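Prastari 2 desktop dock: two weeks in daily use

Reviewed by Vojtěch Bednárik, October 21, 2018

The Prastari 2 is a powered dock for laptops that have shed most of their ports. It connects to the computer by a single USB-C cable and gives back two display outputs, wired network, a card reader, audio and four USB sockets. I bought mine from the Sýkora shop in Cesville at the full price. The maker had no part in this review.

I tested it with a 13-inch laptop of last year's make and with an older office machine. Both were up to date at the start of October.

Setting up

On the newer laptop there was no setup. The screens came on, the network light went green and the keyboard worked at the login prompt. The older machine needed a driver, and the address printed in the leaflet leads to a page that no longer exists. The right file is on the support page under "legacy", with a version number lower than the one it replaces. Install it anyway.
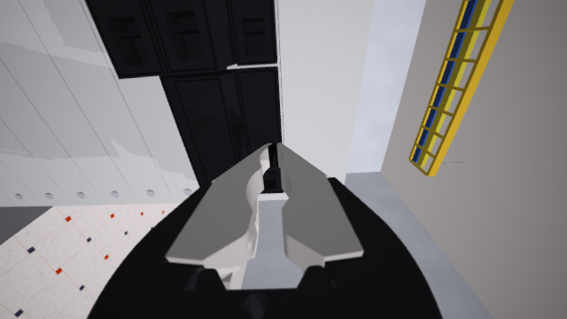 Gripper fingers in a simulated view.

Displays

Two screens at 1920 by 1080 run at 60 Hz without trouble. A single 4K screen also runs at 60 Hz, but only from the left-hand output. The right-hand output drops to 30 Hz and the leaflet does not mention it. Pointer movement at 30 Hz is unpleasant enough that I would treat the second output as a spare for anyone with a 4K panel.

Waking from sleep is the weak point. On most mornings both screens returned within a few seconds. On others the second one stayed dark until I pulled the cable and put it back. A firmware update released during the test made this less frequent. It did not cure it.

Network and storage

I copied a folder of 3374 files to a server on the same switch, first through the dock and then through the office machine's own socket. The times were close enough that I would not choose between them. An external drive on the rear USB sockets held its speed. The front pair share bandwidth with the card reader, and copying from a card while a drive is busy slows both. 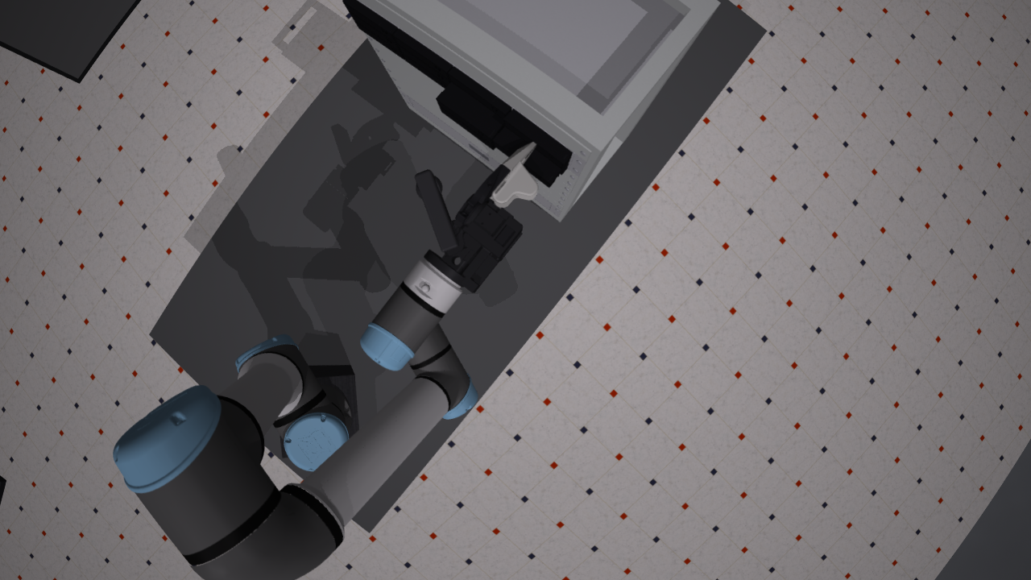 Power and heat

The supply is a separate brick rated at 130 watts — larger than the dock itself, and with a short lead on the mains side. It kept the laptop charged under full load. The case gets warm along the back but never too warm to touch. There is no fan. A faint whine is audible from the brick when the laptop is asleep, and a replacement unit from the Mumthorpe depot made the same noise.

Verdict

With one or two ordinary screens the Prastari 2 does its job and can be left alone. Owners of two 4K screens should look elsewhere. I am keeping mine, with the sleep timer switched off.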